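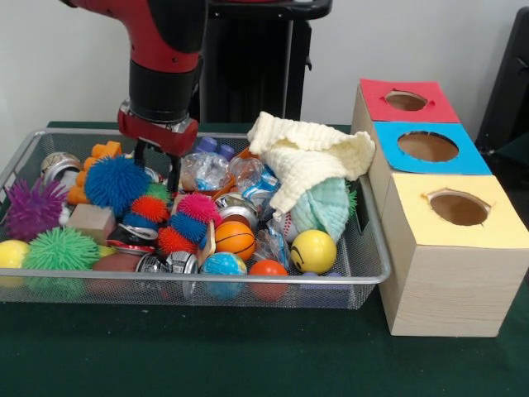

## Slide 1: Mixed bins and what they cost in sorting time

Open without introduction. Give the audience a few seconds with the slide before speaking.

Talk is on sorting small mixed goods: soft toys, hard balls, crushed drink cans, plastic bottles, cloth. Scope is one basket and one table. Conveyor lines are out of scope; refer questions on those to the Veltbridge session after lunch.

Main claim: the contents of a mixed bin are best described by how they behave under load, and only second by what they are. Two balls in the same basket can belong to different handling classes. A smooth ball rolls when its neighbor is removed. A ball with long rubber spines catches on whatever is next to it.

Point to the cloth at the right rear. It lies over the pile and over the basket edge. Cloth on top goes first in every procedure we tested.

## Slide 2: Classes used in the Drundano procedure

Read the class names only. Definitions are in the handout.

- **Class A, rollers.** Smooth or nearly smooth balls. Low friction, move when disturbed.
- **Class B, clingers.** Spiky balls and strand balls. High contact area, tend to come out in pairs.
- **Class C, crushables.** Cans and thin plastic bottles. Shape is not repeatable from one item to the next.
- **Class D, drape.** Any cloth, folded or loose.
- **Class E, blocks.** Cubes and interlocking bricks. Flat faces, predictable resting position.

If asked where a baseball goes: class A. The stitching was not enough to change its behavior in our trials. A toy football is also class A, with a note, as it rolls on one axis only.

## Slide 3: Order of removal

Say this slowly. It is the part people write down.

1. Drape.
2. Crushables on the top layer.
3. Clingers, starting at the basket wall and working inward.
4. Blocks.
5. Rollers.
6. Any crushables left on the mesh.

Step 3 is the one that draws objections. Working from the center is faster for the first few items and slower afterward, as the pile closes inward and the wall items get pinned. In the Ochoa trials, 87 fills were sorted in each direction. Wall-first had fewer double picks. Do not quote a percentage; the two sets were not filled from the same stock.

Steps 5 and 6 can be swapped if the basket is shallow.

## Slide 4: The basket

Wire mesh against solid plastic. Keep this to a minute.

Mesh lets you see the lower layer from the side and does not hold liquid from cans. Drawback: spines and strands get through the openings and hold. Pull clingers straight up. A sideways pull drags the basket.

Fill limit in our procedure is 31 items for the standard basket. Above that, items leave over the rim during step 3. The limit is by item count and ignores size, which is crude, and someone will say so. Agree and move on.

A cloth table cover is recommended. Rollers that escape stop sooner on cloth than on bare laminate.

## Slide 5: Where sorted items go

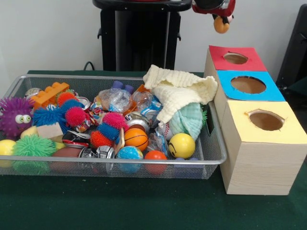

*Wire basket of small toys beside a stepped shape sorter; round holes in the blue and yellow tops, a small oval one in the red.*

Use the slide to discuss openings. The three sections step down toward the front, so each top can be reached without passing over a taller section. With the highest at the rear, the hand or tool approaches from the front every time.

Opening size sets what a section can accept. Soft spiky balls will pass through a hole smaller than their outside diameter, but the edge takes the load. Note the slightly torn edge on the yellow top. Paper tops are cheap to replace and show wear early. Wisa lids, the rigid version, last longer and jam more with class B.

Recommended clearance for class A is 9 mm over ball diameter. No clearance figure for class B. We tried to set one and the results depended on spine length.

## Slide 6: Limits of the data

State plainly:

- Roughly 300 fills in total, all by hand-loaded baskets.
- Class C items were reused, so they were more crushed by the end than at the start.
- No wet cloth.
- Bottles were tested with caps on.

Work planned for July: repeat the wall-first comparison with matched stock, and add a deeper basket.

## Questions

Likely one: why not pre-sort by color. Answer: color does not track class. Orange alone turns up in A, B and E. Return to slide 2 if pressed.

Handout is at the back table. The spreadsheet version has the class definitions on the second tab.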